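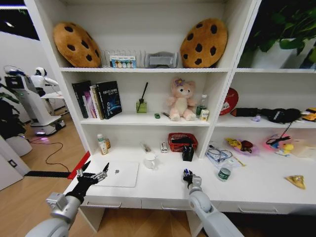 How much demonstration data does a two-armed robot need before it can tidy a desk it has not seen before?
Less than we expected, provided the demonstrations differ from one another. In our tests, 216 recordings made on many desk layouts did better than a larger set made on one layout that was never changed.

This page goes with the Clalside study on household tidying, carried out by Fulgencio Esteban and Vega Gallardo at the Romside lab. It is meant for people who want to see the kind of desk we mean before they read the paper. The method is described briefly in the notes that follow, and the full settings are in the appendix of the report.

The desk and shelves
A pen held in the right hand, near the front of the desk, with the left hand open and raised. Pens are the thinnest objects in our set and the ones the policy found hardest. The closed laptop, the red basket and the pen holder all share the desk with them.

The shelves hold books, bottles, a pink plush cat toy and two cushions that look like chocolate-chip cookies. We wanted soft things and hard things together, and a background busy enough that the policy could not learn the task from a bare white surface.

Notes on the method
Each recording covers one short task, such as moving a pen to the holder. An operator guides both arms by teleoperation, and we store the joint positions along with the view from the head camera. Recordings in which the operator dropped an object were kept if the object was picked up again. Leaving them in helped the policy recover from its own mistakes.

We used 12 layouts. Between layouts we moved the small objects, swapped some of them for others and changed the lighting. The large furniture stayed where it was. Fulgencio wanted to move the shelves as well, but the power sockets made that awkward and we dropped the idea in May.

The baseline was trained on a single layout with more recordings than the varied set. Both policies used the same network, which we call Finine, and the same training time. Neither was given a map of the desk or a list of the objects on it.

Testing
Every policy was given 40 attempts on layouts left out of training. An attempt counted as a success if the named object ended up in the right place and nothing else had fallen over. Vega scored the attempts from video without knowing which policy was running.

The varied set came out ahead on bottles, snack packets and soft toys. On pens the gap was small — both policies tended to close the fingers too early. We repeated training with 3 random seeds and the order of the results stayed the same.

Known limits
All the recordings come from one room and one pair of arms. Clear bottles and plastic bags remain a weak point, and we have not tried drawers at all. The Schwaiger grasp planner was tested for the pen task only, so the comparison in the report should be read with that in mind.

The recordings and the scoring sheet can be requested from Vega Gallardo at the lab.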